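HOUSEHOLD OPERATIONS I
Unit 5: Laundry from Pile to Drum
Course handout, February session
Instructor: Evanthia Manolakis

Purpose of the unit

This unit covers the handling of mixed household laundry before the wash begins. Students are expected to have read the Kulkarni notes on fiber groups and to bring the sorting chart distributed with Unit 4. Stain treatment is assigned to Unit 6 and will not be examined here.

5.1 The holding place

In a small dwelling, soiled clothing seldom has a room of its own. It is held on a chair, in a hallway, or in a kitchen that also serves as the laundry area. The course accepts any of these, provided that the clothing is kept off the floor and away from surfaces where food is prepared. Straps, cords, and long sleeves should be lifted onto the pile before it is carried or worked on.

5.2 Order of work

Take garments from the top of the pile one at a time. Do not pull from the middle. Each piece is opened out, its pockets are emptied, and its care label is read. Dark navy and black pieces form one group. Bright reds and blues form a second group until they have been washed several times. Garments that combine light and strong colors, such as a pale shirt with red stripes, are treated according to their strongest color and washed in cold water.

Cleaning cloths and sponge cloths are not clothing and are washed separately. They carry grease and grit, and they shed lint on dark knits.

5.3 Loading a top-loading machine

Open the lid fully and look into the drum before anything goes in. Remove any item left from an earlier load. Place pieces loosely around the drum, and confirm that no fabric is caught at the rim or resting over the controls when the lid is lowered.

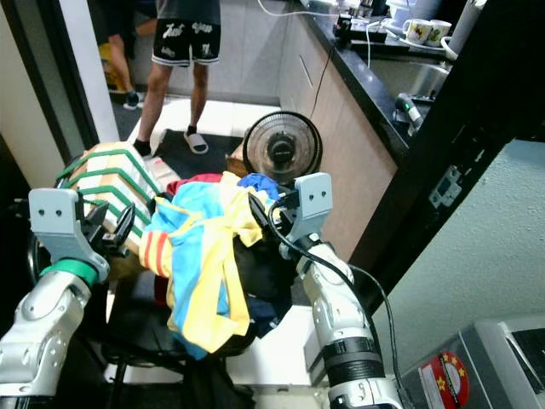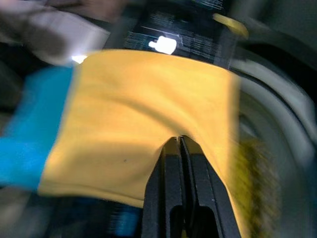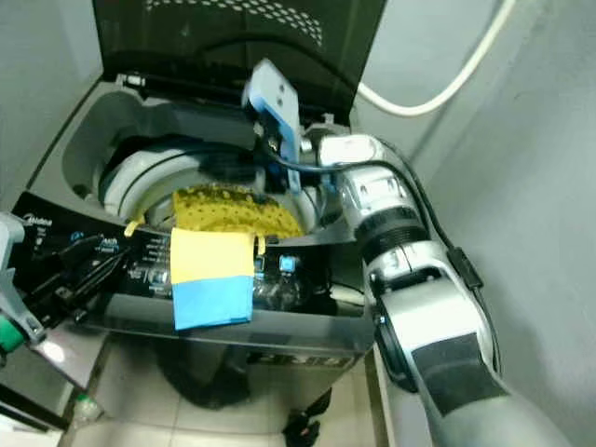

Mixed clothing held on a chair, before sorting:
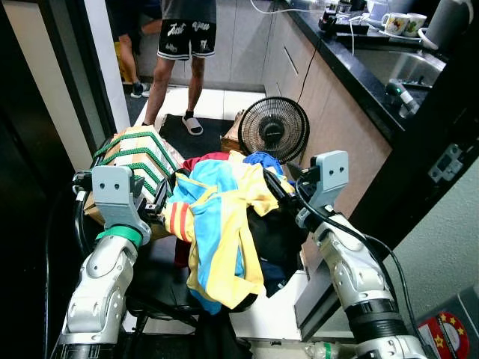
On the matter of bright colors, Subbarao Nadar has objected that a separate second group is wasteful in a household of one or two persons, where it may take 10 days to collect enough for a load, and that a cold wash with the dark pieces does no harm once a garment has been through the machine a few times. The instructor accepts the objection in part. Students may combine the two groups if each bright garment has first passed the damp cloth test described in 5.4. New red garments remain excluded.

5.4 Damp cloth test

Press a damp white cloth against an inside seam for one minute. If color transfers, wash the garment alone. Record the result on the Sullatov sheet, together with the fiber content as printed on the label. Where the label is missing, write "unknown" and use the cold setting.

5.5 Written work

Prepare a one-page plan for sorting a pile of mixed laundry in a kitchen with a single chair and no basket. State where each group is placed while the others are being sorted. Plans are due at the start of Unit 6 and are returned by Divya Menon. Students who missed the practical hour may make it up in the Onach room at 2:00 p.m. with Eliseo Becerra.

Reading for Unit 6: course packet, sections on protein stains and oil stains. The table of water temperatures in the packet has been corrected; use the new copy.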